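The free survey is the dearest thing you can have done to a house

When I bought my terrace in Losberg, the first person through the door after the removal men was a man offering a free damp survey. He had a meter with two pins and a tablet with a signature box. He was in the house for 11 minutes and left me a quote for a chemical damp course along three walls, plus replastering.

I didn't sign, mostly from meanness. I've since come to think meanness is an underrated quality in a homeowner.

My complaint is with the free survey as a way of selling. A firm that earns its money injecting walls sends somebody round to say whether your walls need injecting. We would laugh at this anywhere else. With houses we put the kettle on and hold the ladder. Those pin meters are made for timber, and on old plaster they will beep at salts or foil-backed paper or a bit of condensation behind the sofa. The beep sounds like science. It goes on the quote as "high readings throughout" and the word "throughout" adds a nought.

My neighbour Rochelle Henare had two of these visits in one spring. The first firm found rising damp at the front and nothing at the back. The second found it at the back, with the front "satisfactory". Both offered a guarantee of 30 years. I would like to meet anyone who has claimed on one. Read the small print and you'll find it lapses if the ground outside is raised, or the gutters aren't kept clear, or the firm stops trading, and damp firms stop trading with great regularity.
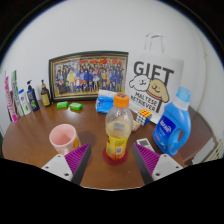
She paid in the end for an independent surveyor, Asanka Biswas, who sells no treatments. He spent most of a morning there, a good part of it outdoors looking at the downpipe. His report ran to four pages and blamed a cracked gutter joint and a flower bed banked up over the air bricks. The fee stung. The gutter cost her £58 and she dug out the bed herself. One of the quotes she'd been given was for £1,391, and that was before decorating.

I can hear the trade objecting that real rising damp exists. Fine, I'll allow it. I'd only ask why it should turn up so often in houses visited by people paid on commission, and why the cure is always the one thing the van happens to be carrying.

Lenders make it worse. A valuer writes "specialist report recommended", the buyer panics, and the cheapest specialist is the one who charges nothing. By the time the sale goes through, the treatment is a condition and the seller has knocked something off to cover it. Everyone has been paid except the wall, which still has a leaking gutter above it.

So look at the gutters in heavy rain, and look at the soil level. If you're still worried, pay somebody who has nothing to sell you.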